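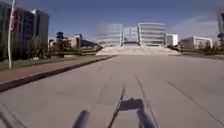

The concrete roadway leading to the steps, with the brick sidewalk on the left.

Priscombe roadway joints to be resealed from January

2025-12-06

The concrete roadway that ends at the stone steps in Priscombe will have its joints cleaned out and resealed starting in January, the site office announced. The contract went to Jaunzems, a paving firm that has worked on the service roads at Oldale.

The work covers the two long joints that run along the roadway toward the steps, together with a seam on the right-hand side that crosses the slab at an angle. The old filler will be cut out with a saw, the groove blown clean and a new sealant poured in. Where the seam on the right is found to go deeper than the surface layer, the crew will drill and inject it before sealing.

In all, 600 meters of joint and seam are included in the contract. That total takes in the roadway and the paved area behind the buildings, which carries delivery traffic.

"The slab itself is sound," said Kaja Sepp, who prepared the survey for the site office. "Water gets into the joints, freezes and pushes the edges apart. Sealing them now costs much less than replacing panels later."

Cores taken during the survey showed no loss of strength in the concrete. The darker patches on the surface were checked as well and need no repair. They will stay as they are, and no coating or overlay is planned.

Work will be done in 4 sections, beginning at the end farthest from the steps. One half of the width will be closed at a time, and the other half will stay open to service vehicles at walking speed. Each section has to stay free of traffic overnight while the sealant cures. The sealant cannot be poured on damp concrete or in freezing conditions, so dates for each section will be posted only 2 days ahead.

The brick sidewalk on the left side will remain open to people on foot throughout. A short stretch of the curb beside it will be reset after the joints are finished. Some bricks along that stretch will be lifted and put back on a new sand bed. The grass strip behind the sidewalk will be fenced off during that step and will not be used for storing material.

The steps are not part of the contract. Rūta Vītola of Burinura, the engineering office supervising the work, said the flat band where the roadway meets the bottom step will be sealed by hand, using around 40 kilograms of a softer compound that allows for movement between the two structures.

Delivery drivers should use the rear entrance while the section nearest the steps is closed.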